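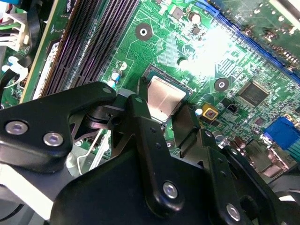
Green motherboard, processor still in its socket.

14 Sep 2023

Up before six again. Frost on the ute, first in a while. Drove to Lelville with the heater going and the radio off and got to the hall before Khurram, who had the key, so I sat in the car park and ate the banana I was saving for lunch.

The job was the back room of the hall. The council wants the lease sorted by November and everything that has piled up in there has to be gone before the new people will sign. I said yes to it in July when it sounded easy.

Khurram turned up with his brother-in-law's trailer and a thermos. We did the furniture first. Stacking chairs, 777 kilos of them according to the weighbridge ticket at the tip, which I am keeping because I like the number. The scrap bloke at Denach wouldn't take them with the vinyl on and neither of us was going to sit there peeling chairs.

After that the paper. Minutes, raffle books, a carton of programs for a flower show. Found the 2000 calendar the fire brigade put out, with Dad on the page for August holding a hose and looking annoyed. I put it on the front seat so it wouldn't go in the wrong pile. Mum will want it, or she'll say she doesn't and then ask where it is.

Stopped for lunch at the bakery. Pie was $6.80, up again. Khurram had the curried egg and talked about his knee. He is seeing the surgeon at Wendico next month and thinks he'll be off work until Christmas. I said I could do his mowing. He said he has 15 sheep for that, and they are better at edges than I am.

Afternoon was the cupboard with the old computers. Costel Zamfir came over from across the road for those. He pulls them down for parts and knows what everything is, and he had one open on the trestle in a few minutes and was telling me about memory slots. I nodded. He reckons two of the machines will go again and the rest are for the recycler. He asked about the piano as well but it was promised to Soomro Primary back in autumn, and I rang them from the steps to check they still want it. They do. They want it delivered, though, and upstairs. I said I'd ring back.

Found out the roof leaks in the corner behind the cupboard. The carpet is black underneath. Took a photo for the council and rang them as well, 20 minutes on hold, then a very polite girl who said it would be logged. Wrote down the reference number on my hand and then washed my hands. Will have to ring again tomorrow.

Finished at half past four. Back room is down to the piano, a filing cabinet with no key and the honour board, which the historical society said they'd pick up and haven't. Khurram wants to drill the cabinet. I want to wait, as Bev's husband used to have a box of keys and might still.

Home by dark. Washing had been out all day and was still damp, so it's on the clothes horse in front of the fire. Leftover soup. My shoulder is sore from the second trailer load and I can't find the heat pack.

To do: ring council, ring Bev, fuel for the ute, return Khurram's straps. Milk.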